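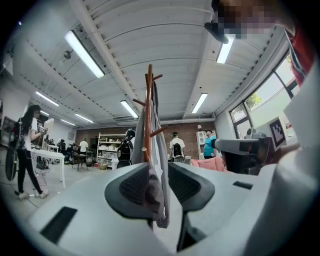

Ulla Dalen me escribió, al enterarse de que iba a la jornada de puertas abiertas de Nindomel, que una pinza que hay que llevar en la mano no es un robot ni es nada, y que para mover una prenda de ropa ya tenemos dedos. Me lo puso así, tal cual, y con eso en la cabeza me fui yo a probar la Probert, que es la pinza de mano de Ziltance de la que tanto me habíais preguntado por aquí.

Pues vengo encantado, con peros - luego van los peros, que alguno es gordo.

El sitio primero. Nindomel tiene una nave con pared de ladrillo visto al fondo, un ventanal enorme y hasta un sofá rosa que me dio una envidia tremenda. Había bastante gente, unos sentados en los escritorios y otros dando vueltas con algo en la mano, y el ambiente era más de taller que de feria. Se agradece muchísimo. En las ferias te dejan tocar el aparato medio minuto y aquí tuve 70 minutos, que para mí es un lujo.

La tarea que me tocó era la del perchero de madera: coger una prenda gris, larga y bastante blanda, descolgarla y volver a colgarla. Parece una tontería hasta que lo intentas con dos dedos de pinza. La tela se te escurre, se dobla por donde no quieres, se engancha en un colgador justo cuando ya la tenías (¡tres veces seguidas!). El truco que me enseñaron es pellizcar cerca del punto del que cuelga y subir antes de tirar hacia ti. Al principio yo tiraba directamente, claro, y casi me llevo el perchero.

Lo mejor de la Probert son las almohadillas. Son de un gris oscuro, con la superficie estriada, y agarran la tela fina bastante mejor que las lisas de la Diltulier, que es la que he usado en casa este invierno. Con la Diltulier habría acabado sujetando la ropa con la otra mano, que es justo lo que no hay que hacer si luego quieres que un brazo aprenda de tus movimientos. El cierre es progresivo y notas en el gatillo cuándo has cogido algo. Eso me gustó mucho.

La carcasa, blanca y gris clara, me parece voluminosa. Cuando bajas la mano para trabajar cerca del cuerpo, te tapa parte de lo que estás haciendo y acabas torciendo la muñeca. A mí al rato me dolía (tengo las muñecas de una persona que teclea todo el día, también es verdad).

El segundo pero es el seguimiento. Los marcadores cuadrados en blanco y negro van impresos en una tarjeta, y si giras mucho la pinza el sistema los pierde. De mis 47 intentos, siete se descartaron por eso. Me dijeron que en agosto sale una versión con el soporte cambiado; ya veremos.

Y el precio: 124 euros al mes en alquiler, con el programa incluido. Para un laboratorio pequeño me parece razonable, para un aficionado como yo se sube un poco. Yo la alquilaría un mes suelto, con las tareas ya pensadas, y la devolvería.

Ulla, ya te la dejaré probar con tus jerséis. Lleva la muñeca descansada.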